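Vetetti Blue Heavy Body Paint, with Selten Square Palette Plate

Home > Paint > Heavy body > Blues
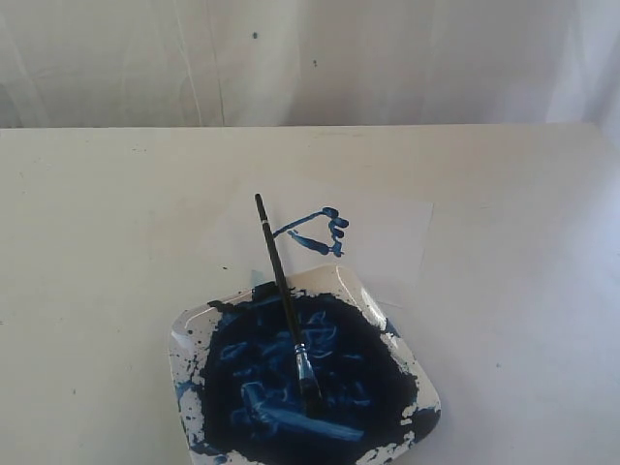
Vetetti blue on white paper, with the square white plate in front.

We've had a soft spot for the Vetetti paints ever since the first box arrived at Udanlow in January, and the blue is the one we keep going back to. It's a medium-to-bright blue, cheerful without being harsh, and it sits up on the paper beautifully. Put down a short, thick stroke and the ridges stay where you left them, a touch darker than the paint around them. If you like to see how a mark was made, you will have a lovely time with this!

It's a water-based acrylic, so cleanup is soap and water while it's wet. Once dry it won't lift, and you can paint straight over it. Thin it and you get a soft sky color, good for washes and backgrounds. Use it straight from the tube for dabs, blobs, stems, lettering, anything with a bit of body to it. Kids love it for exactly the same reason we do (you can feel the finished picture with your fingertips).

The plate

Sold with the paint or by itself, the Selten plate is a square white dish with rounded corners and a raised rim all the way around. We tried a lot of palettes before settling on it. The glossy glaze lets dried paint peel off in one satisfying sheet after a soak, and the rim stops a runny mix from wandering onto the table. White matters too: the blue you mix on the plate is the blue you'll get on white paper, near enough. The corners are handy for wiping off a loaded brush.

It has enough weight to stay put when you're scrubbing a brush around in it, which is more than we can say for the plastic ones.

The paper

Doherty student paper, plain white, 200 gsm. Thick paint goes on without the sheet buckling, although very wet washes will make it curl a little at the corners. Tape it down for those, or step up to the 300 gsm. Both weights come in pads and loose sheets.

Details

Paint: Vetetti heavy body acrylic, blue, color no. 514
Tube: 200 ml
Finish: satin
Plate: Selten square, glazed ceramic, 156 mm per side
Plate care: dishwasher safe, top rack
Paper: Doherty student, 200 or 300 gsm

Getting the thick look

Squeeze a small pool onto the plate and leave it for a few minutes so it firms up. Pick up more paint than feels sensible on a flat bristle brush, press, and lift. Keep the strokes short. Going back over a stroke flattens the ridges, so if one comes out wrong, let it dry and put another on top. Thin strokes are dry enough to handle in twenty minutes or so. Really heavy dabs want overnight, flat, somewhere the cat doesn't go.

Good to know

The blue will stain cloth once dry, so wear an apron. Cap the tube tightly and store it away from frost. Dried paint left on the plate won't hurt it, but please don't use the same plate for food afterward.

The paint, plate and paper can be ordered separately or together. Refill tubes are on the Blues page.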